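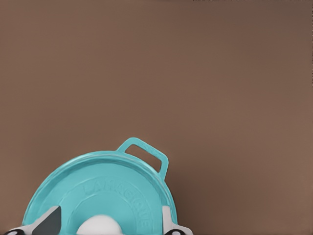

The Tollmont Community Kitchen closed its dining room in the spring and moved to takeout meals within a week. Its director spoke with the Fanberg Foundation on Saturday, July 11, 2020, about how the program has changed and what it expects to need before winter.

The kitchen now prepares 200 meals a day from a building designed for far fewer. "We were set up to serve people at tables," the director said. "Packing a hot lunch so that it is still good when a family opens it at home is different work, and we had to learn it quickly."

Menus were the first thing to change. Fried foods and dressed salads were dropped in favor of stews, baked pasta and rice dishes. The director said that beans had become the base of the menu — they are inexpensive, they keep well, and most guests already like them. A lentil soup introduced in June is now requested more than any other item.

Staffing has been harder. The kitchen has 11 paid employees, and shifts were divided so that the morning and afternoon crews do not meet. "People miss each other," the director said. "A kitchen runs on conversation, and now much of ours is written on a board by the door."

Produce comes from growers in the Revau valley, who deliver 2 times a week. Supply has been steady, although the price of onions and cooking oil has gone up. A grant from the Chaimongkol Fund covers the cost of containers for 12 months.

Asked when the dining room might reopen, the director declined to give a date. "Some of our older guests came for the company as much as the meal. We call them on Fridays, and they ask the same question. I tell them the tables are still here."

The kitchen is accepting applications for a part-time evening cook. Meals may be picked up at the side entrance on weekdays, and no proof of address is required.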